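We use cookies to improve your reading experience. By continuing you accept our use of cookies. OK

August, evening
By Leokadia Żak

Print | E-mail

Day two of giving up coffee. I was told the headache would pass by lunch. Lunch passed.

Walked to Nava for bread and came home with chicory powder, on the advice of Iraís, who says she can't tell the difference. I have had coffee at her place and I believe her. The jar claims 50 servings. At my present rate it will outlive me.
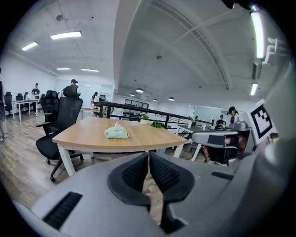 My mother gave up coffee every August and took it up again before the month was out, and the whole family planned around it. My father found reasons to be in the garage. I have no garage. I have a table with a tissue box in a pale green fabric cover, and a small plant in a white pot to complain to, and by three o'clock I had complained to it at length – mostly about my mother.

Rigoberto called around five to ask if I was still coming on Saturday. Said yes, then no, then asked why he was shouting. He was not shouting. Must write and apologize.

Chicory again after supper. Tastes like a burned fence. Had a second cup.

Sign up for our newsletter and never miss an entry.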